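Rekeo Robotics Club: how we're getting on
Spring term report for the Kulitz Fund
From Yesenia Giraldo, club lead

Hello again! You asked for something short and readable this time, so I've left the spreadsheet out of the main report and put it in the attachment with the receipts.

Where we'd got to last time

When I last wrote we had two arms bolted to the bench and a lot of keen students who mostly wanted to make them wave. Since then the group has settled down (a bit). We've got 14-to-17-year-olds meeting after school from 4 until the building shuts, and they've split themselves into a driving team and a data team, with a fair amount of swapping when somebody gets bored of naming files.

The project they picked is tidying a table. They wanted the arms to handle the sort of stuff you'd find lying about after a party or a shopping trip, and Rosalba Fontana, our mentor from Stomeck, talked them into starting with soft things. I thought she was mad. A block stays the shape you left it, and a cleaning cloth is a different shape every time you touch it. But the students loved the problem, so cloths it was.

What we've been doing

Most of the term has gone on the cloth and bag task. One student drives both arms, another calls out what the wrist cameras can see, and a third keeps the log. By the end of March we had 214 recorded runs, of which the data team threw out 49 for being too messy to learn from. They were much stricter than I'd have been! I did try to rescue a few and was overruled.

The biggest change was the fingertips. We moved over to yellow foam ones and the driving team say they can now pinch a cloth by its edge without chasing it all over the bench. The bag is the fiddly bit. Paper bags lean and crumple and the handles get everywhere, so whoever's driving has to think about both arms at once. We also leave other bits and pieces on the table on purpose — cups, packaging, straws — so the recordings don't all look the same. 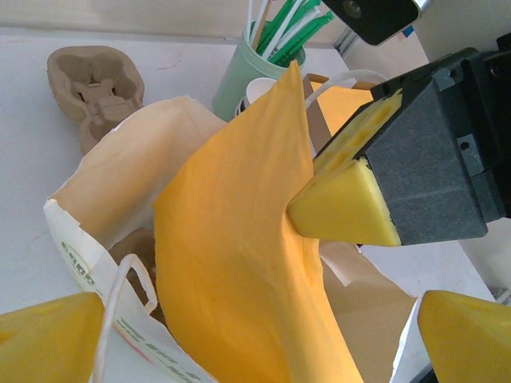 Money

We've spent £989 of this year's grant. The largest chunk was spare motors, then foam, cable and a second-hand monitor so the whole group can watch the camera views together. The paper bags and cloths cost next to nothing, and parents keep sending more in. I'd like to move what was set aside for the coach trip into a better computer for training, if you're happy with that. Please let me know before half-term, as the quote runs out.

What hasn't gone well

We lost three sessions to a dodgy power supply, and I should have ordered a spare back in the autumn. The written log was patchy early on too, so some of the first recordings have no notes with them and we can't say who drove or what they were trying out. Rosalba has made a one-page form and it's helped a lot.

Next

The data team want to train their first model on the cloth runs and see how it copes with a bag it hasn't met before. After that we're off to the Rweyemamu Cup, where they'll show the table-tidying to the other clubs. You'd be very welcome to come along — I'll send the details once I've got them.

Yesenia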